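How to re-seal around a shower bath

24 December 2018
by the Ladora bathroom desk
14 shares | 2 comments

Old silicone going black or peeling off the tiles? Do it before the guests arrive or do it after, but dont leave it till water gets under the tray. One evening of work plus drying time. Nothing hard about it, mostly patience.

What you need

Tube of sanitary silicone, the mold resistant kind. We used Gruvham white, any decent one is fine. Caulk gun. Plastic scraper, sharp utility knife, masking tape, paper towels, rubbing alcohol. Silicone remover if the old stuff is stubborn. A finishing tool, or a finger in a glove with dish soap on it.

Check the tube date. Old silicone never sets right and you'll be scraping it all off again in February.

1. Get the old bead out

Slice along the top edge, against the tile. Then along the bottom edge, against the bath. Keep the knife flat, acrylic scratches very easily. Pull the strip and it should come away in long pieces. If it breaks every inch, put remover on and leave it 2 hours, then go back with the plastic scraper. No metal scrapers on acrylic. No scouring pads either.

The curved end of a shower bath, where the screen sits, is the slow bit. Do that first while you still have the energy.

2. Clean, then clean again

Wipe the whole joint with alcohol. Let it dry. Wipe again. Any film left behind and the new bead lifts at that spot. Black marks in the grout need a mold cleaner, rinse it well and leave overnight if you can. A hair dryer on low helps with a damp gap behind the tub.

Tie long hair back and push your sleeves up before you open the tube. Silicone does not come out of either one. 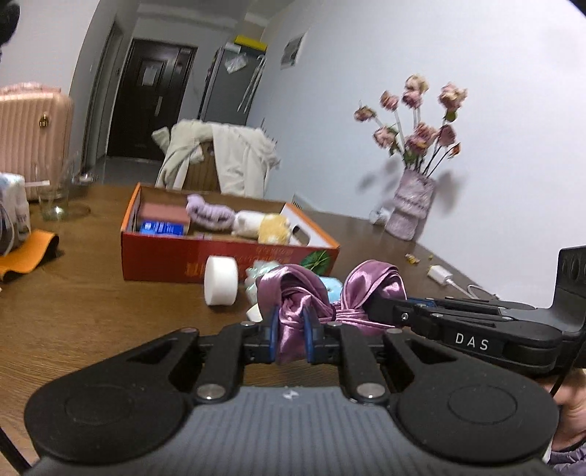
3. Fill the bath

Everyone skips this. Bath full of water drops a little on its feet and the gap opens up. Seal it empty and the first long soak pulls the bead off the wall. So fill it to just under the overflow, cold water is fine, and leave it full until the silicone has cured. Remember you'll be leaning over it the whole time – old towel on the edge, no phone in the shirt pocket.

4. Tape both sides

One line of tape on the tile, one on the bath rim. Gap between them a bit wider than the joint. Press the inside edges down hard or it bleeds under. Takes roughly 10 minutes and saves you an hour of wiping.

5. Run the bead

Cut the nozzle at an angle, small hole. You can always cut more off. Start in a corner, steady squeeze, move the gun at one speed. Don't stop halfway down the long side if you can help it. If you do get a gap, back up a little and go over it.

Smooth it right away, one pass, light pressure. Two passes at most. After that it skins over and drags, and it will look worse the more you fiddle with it.

6. Tape off

Pull the tape while the silicone is still wet, slowly, away from the bead. Have a trash bag open next to you. Soapy finger along any raised edge and then leave it alone.

7. Wait

Tube will say how long. Ours said 12 hours, we gave it the full night and a bit more. Then drain the bath. No shower before that, and keep the door open or the fan on.

Screen fitted on the bath? Seal the outside of the channel only, unless your instructions say diffrent. The Tannous and Berngate screens we've put in both had it that way, so water inside the channel can run back into the tub.

Leftover tube: screw in the nozzle end, wrap it with tape, keep it indoors. Might last, might not.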